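Hedent Community Help
Remote Control and Hand Teaching
Tidying a bathroom counter by remote control: consistency of recorded demonstrations

Posted by Mundine Facilities Training, 2nd November

Our office is preparing a set of demonstrations in which an operator guides a two-armed robot through the tidying of small items on a washroom counter. The items include toothpaste tubes and other personal-care articles. We completed 151 demonstrations in October. On review, 43 were set aside, nearly all of them for the same fault: the fingers closed on the tube at a poor angle and the operator had to release it and begin again.

Our written procedure states that a tube is to be taken by the flat, crimped end. Some operators follow this closely. Others prefer the middle of the tube, which they consider quicker. The present arrangement places the operator in the same room as the robot, with the controls held in the hand.
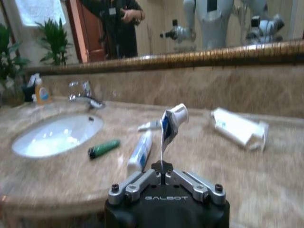

Skostus asked under the original post whether the rejected demonstrations had been deleted or merely set aside, and advised against deleting anything until the cause was understood. They have been kept in a separate folder.

We would be grateful for guidance on two points. First, should a demonstration containing a failed grasp and a successful second attempt be retained? Second, is it advisable to require one grasping point for all operators, or should some variation be permitted?

Mamani Robotics Support Desk

With regard to the first point, a demonstration that includes a recovery may be retained, provided that the recovery is deliberate and is labeled as such. A robot trained only on perfect grasps has little to draw upon when a tube slips. The label should be entered on the day of recording. Our own office attempted to add such labels afterward and had to review 83 recordings a second time — an exercise we do not recommend.

Demonstrations in which the operator hesitates for a long period are another matter. Long pauses teach the robot to pause. These should be trimmed or excluded.

With regard to the second point, we advise a fixed starting posture and a permitted range of grasping points. At the start of each demonstration the fingers should be fully open and held a short distance above the counter. The operator should be standing where both the counter and the arm can be seen without leaning.
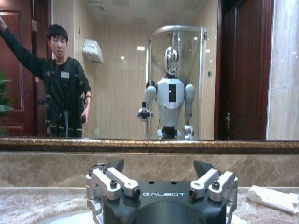

Gripper open above the counter, with the operator and robot reflected in the mirror.

From that posture, the approach should be made in one steady movement. Operators who correct the wrist angle late in the approach produce most of the poor grasps we see. Please also record which operator performed each demonstration. If the rejected work comes largely from one or two persons, further practice will serve you better than a revised procedure.

Skostus

Agree about labels. We let people grasp wherever they liked and it was fine for boxes, less so for anything soft.

Hedent Moderation Office

The foregoing is sound. We add a note on the placement of items, as it has a direct bearing on the second point. A tube lying flat should be approached with the fingers on either side of it and the center of the gripper in line with the tube. Where the tube lies at a slant, the wrist should be turned to suit before the gripper is lowered.
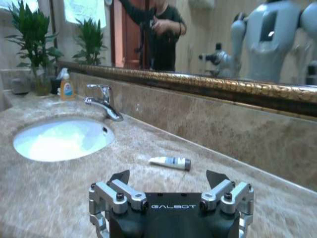
Placement should be varied between demonstrations according to a written list. Left to themselves, operators tend to return an item to the same spot, and the robot then learns the spot. A list of nine positions, repeated in a different order at each session, is adequate for a counter of ordinary size. The list should include positions close to the sink and close to the wall, where the arm has less room to turn.

Mirrors warrant some attention as well. If recordings are made with people moving about in the reflection, they should not all be made with the same person standing in the same place. Questions concerning the format of the placement list may be posted under Recording Procedures.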